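**Do I have to order a full box of Palma tiles?**

Not at all! We're happy to sell singles — plenty of folks only need three or so to patch a spot behind the stove, and we'd never make you buy 25 for that.

**How long does shipping take?**

Most orders reach you in nine days, though things do slow down a bit in August, when our glaze supplier closes up and everybody goes to the lake. 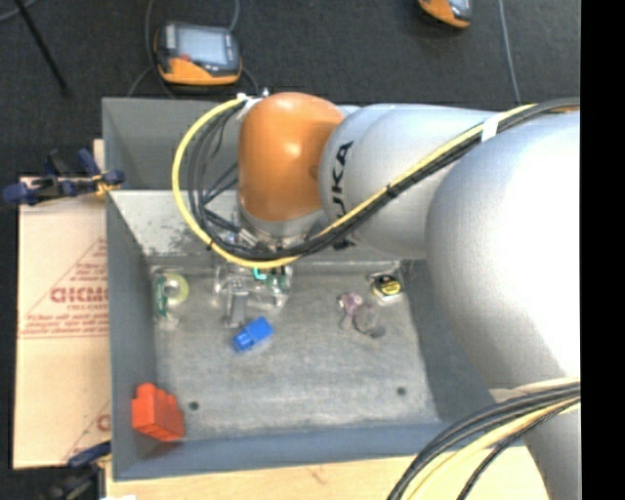 **Can I return tiles I didn't use?**

Of course, as long as they're whole and still in their paper. Just drop a note in the box with your order number, and we'll take it from there.

**Will the Sternen blue come back?**

We hope so, we miss it too!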